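3.2 Pattern and visual comfort

We were fond of the herringbone question from the start, and so, it seems, were the people of Hundgate – of the 130 who wrote back to us in August, over 30 brought up busy walls before we had asked.

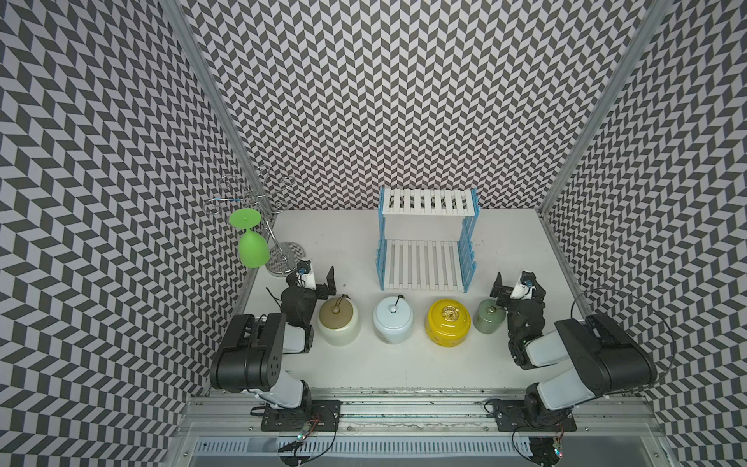 Figure 4. Black-and-white chevron on three walls around a white tabletop.

Nikolaidis had found much the same in her Plokside interviews, where people spoke kindly of bold zigzags in a hallway and a good deal less kindly of them beside a desk. We kept her wording for our own questions, so that the two sets of answers could be read side by side.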